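软包的检查、清理和收放
讲稿备注，给自己看的，念的时候不用照字句

开场

先报一下时间：全程45分钟，问答算在里面。手机调静音，后排的人如果看不清屏幕可以往前坐，前两排通常是空的。

说明今天只讲软包，也就是布面、没有硬骨架、放下来就塌的那种。拉杆箱、硬壳相机包不讲，Bronham那边有专门的人讲。

我在Rultlow的修补间做软包这一块，去年登记过手的是3713件，背包、腰包、束口袋都算进去。黑色的占了一大半。黑色的好卖，送来修的自然也多，而且黑色的最容易漏检，这是今天要花时间说的部分。

第一段：先提起来看

拿到一只包，不要急着往桌上一摊。先提着顶上的带子，让它自己垂下来，手腕不要抖。软包平放的时候，布是叠着的，底下那层什么样根本不知道。提起来以后重量往下走，哪边鼓、哪边瘪、底角有没有歪，比较容易判断。

提的高度以包底离桌面一点点为准，别悬太高。里面要是有硬东西漏出来，掉下去也不会摔坏。 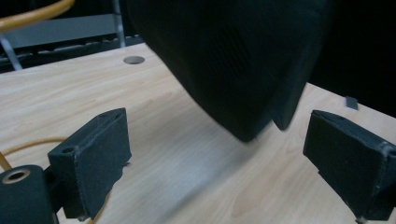

提着的时候另一只手从外面摸一圈，从上往下，重点摸底部和两侧的接缝。摸到一粒一粒的，多半是沙子；摸到一条硬边，可能是忘在里面的卡片。我们修补间的规矩是摸完才开拉链，里面的东西全部掏出来装进透明袋，和单子夹在一起。

（这里问一下现场：有没有人在包里洗过东西？一般会有人举手。等一等再往下讲。）

桌子用浅色的。以前我们用深色桌垫，黑布放上去，线头和桌垫混在一起，掉了小零件也找不着。换成浅色台面以后，返工的件数少了。这个数字我没有单独统计过，有人问就照实说。

第二段：找标签

标签不一定在显眼的地方。侧缝里、内袋边上、背板和里布的夹层，都有可能。沿着内边翻一遍，翻到头，别翻一半就写“无标签”。白色小标在黑布上其实挺好找，麻烦的是有些厂家用黑底灰字，要斜着光看。

找到以后先看能不能水洗，再看水温，再看能不能烘。三样抄到单子上。字磨没了的，一律按最保守的办法处理：冷水，手洗，阴干。
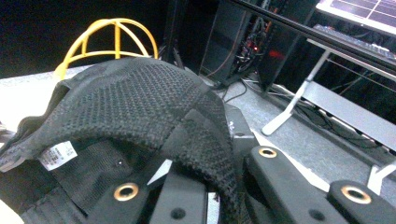 标签缝歪了或者只剩一角连着，先拍下来再动手。有客人会拿着标签上的编号去找原厂配件，掉了就没法配。补的时候只缝原来的针孔，不要新扎眼，尤其是带涂层的布，多一个眼就多一个进水的地方。

顺便讲网布。网布怕钩，不怕脏。钩出来的线圈不要剪，拿钝头针从背面拉回去，再用手指把周围的纹路捋匀。剪断了就会一路散开，两天以后它就成了一个洞。Lodhi的补料样册里有一页是网布，疏的密的都有，会后可以传着看，看完请放回桌角，上一次少了一张。

密网和疏网修法不一样。密网可以直接贴背面垫片，疏网要先绷平，绷不平贴上去一定起皱。

（如果讲到这里已经过半，绷布那段跳过，直接讲暗纹。）

第三段：暗纹和毛边

黑底带暗纹的料子，补的时候最麻烦。远看是一整块黑，凑近了才分得出深浅。补片剪下来，先在旁边比一比，深浅对上了再定位。室内顶灯底下看着对，拿到窗边可能就不对，所以两处都要看。

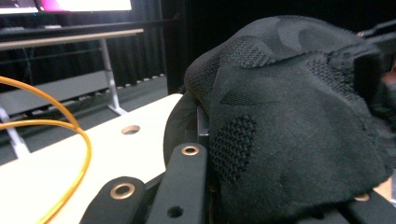
Neelam Khurana

毛边分两种情况。浮在表面的绒毛和碎线，用粘毛器滚一遍，滚不掉的用小剪贴着面修。从接缝里冒出来的线，要顺着找回去，看是线尾没收好，还是缝线已经松了。线尾可以剪短封口，缝线松了就得拆开一段重走。分不清的时候轻轻拉一下，线跟着走的，就是松了。

打火机烧线头的做法，网布和针织料上不要用。我自己烧坏过一只Uder的腰包，烧出一个硬疙瘩，最后赔给人家一块面料加半天工。

清理的顺序是先干后湿。干的做完，用拧干的布擦，水里放一点中性洗涤剂就够。擦的方向跟着布纹走。黑布上留白印，大部分是洗涤剂没过干净，再用清水擦两遍，不用换别的药水。霉点另说，那个要单独送出去处理，不要和别的包放一个筐。

第四段：拉链

弧形拉链比直的容易坏，坏的位置差不多都在转弯的地方。拉的时候一只手提住包顶，让包身垂直，另一只手再去带拉头。包塌在桌上硬拉，弯道那一段的布会卷进去，卷一次齿就歪一点。
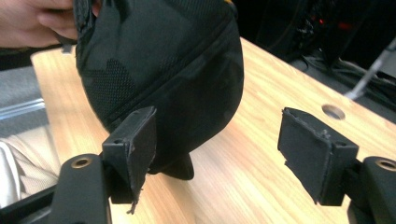

卡住了往回退，不要往前顶。退不动，就从里侧把夹住的布一点点拨出来。拨的时候用塑料片，别用螺丝刀，我见过拿螺丝刀捅穿里布的，本来十分钟的活变成换整片。

润滑用蜡，用量很小，抹完来回拉几次，再用干布把多的擦掉。油不要用，油吃灰，布也会留印子。拉头本身松了，可以用钳子轻轻收一下两侧，收过头就报废，所以一次只收一点，收完就试。

收放

洗过擦过的包，挂着晾，口子打开，底朝下。晾透了再收。收的时候里面塞一点软纸，撑住形状就可以，塞太满接缝会吃力。不要压在别的东西下面，不要把带子打结。

架子上的朝向统一，单子露在外面。我们现在的架子一层放19只，再多就要挤着放，取的时候带出旁边的，拉链头和网布钩在一起，又多出一件活。

（备用：有人问能不能机洗，回答是看标签；标签没有的，不机洗。有人问修一只收多少钱，请他会后去Bronham柜台问，我这里不报价。）

问答留够时间。散场前提醒大家把样册和粘毛器放回前面的桌子，下一期讲背带和扣具，定在八月，报名表在门口。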